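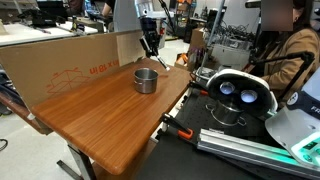 The small pot, on the table with the rounded corner.

I went looking for a small pot in June. The big one I had was fine for pasta for six people, but silly for one egg. Sérgio Guerreiro told me to try Ramalho, the secondhand place in Wernmont, and I came home with a stainless steel one for 107 crowns. New ones at Skodano were 266.

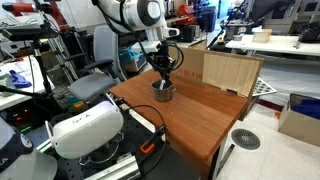
Small pots get treated badly in most kitchens. They sit in the back of the cupboard with other stuff stacked inside them, and the inside gets scratched long before the outside does. I keep mine out on the table now. The outside still has its brushed finish, and the dark inside doesn't bother me. I wash it by hand with a soft sponge and dry it right away – water spots show up fast on steel.

I've cooked in it 13 times so far. Mostly eggs and oatmeal, one batch of caramel that I won't repeat. The bottom heats evenly enough on a low burner. On high it scorches milk, so I don't do that anymore.

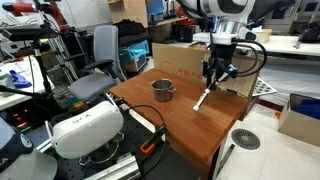
Pot on the table, loop handle on the right.

Next on the list is a lid that fits. Ramalho had none, so I'll check in Sindby on Saturday.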